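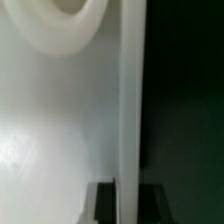 The gripper at the edge of a white panel, seen from the wrist camera.

When Viola Melis put in for a second robot arm last December, the form had one box for the price and one for the supplier. She filled in both and had the money approved within a week. The arm was delivered to the Firkley workshop on time. It was then a good while before it did any useful work.

"The arm was the easy part," she says. "I had budgeted for a thing in a crate."

Rudeck makes and refurbishes white panelled cabinets for clinics and small laboratories. Much of the handling is dull: pick up a thin panel by its edge, move it, put it down square. Melis runs production and wanted the job off her staff's hands, partly to spare their wrists and partly to free up a bench.

What she had left out was nearly everything that goes around the arm. The fingers supplied with it were too wide for the gaps between panels, so a narrower pair had to be made. The wrist camera came with the package, but nobody had thought about lighting. White panels throw back a lot of glare when the light comes from one side, and the dark gaps next to them show very little. New lamps and a blind for the window went on a separate order.

Obinna Jibrin, who keeps the equipment budget at Rudeck, now asks for a different sort of request. The price of the machine goes on the first line. Below it come fingers and spares, lighting, guarding, cabling, floor work, training and the hours staff will spend setting up. He also wants to know who will look after the thing when Melis is on leave.

"If a line is blank I send it back," he says. "A guess is fine. A blank isn't."

The spares line caused the most argument. Finger pads wear, and a thin edge wears them faster in one place. Jibrin had allowed for one replacement set. Melis asked for 7 and got them, after a trial at Testa, the integrator, ran through 3,000 grips and she brought the used pads to the meeting in a bag.

Testa also quoted for a yearly service contract. Rudeck turned it down for the first year and kept 50 hours of call-out time instead, to be used as needed. Melis is not sure that was right. Most of the hours so far have gone on small changes to the grip position, which her own team could make with a few days' training.

The next request is for a cell on the Lorisik line, where the panels are longer and the aisle is tight. The form runs to several pages. Melis has asked for the lamps first, so they can be hung and tested before an arm is ordered, and Jibrin has agreed to pay for those out of this year's money. The decision on the arm itself waits for the next budget round.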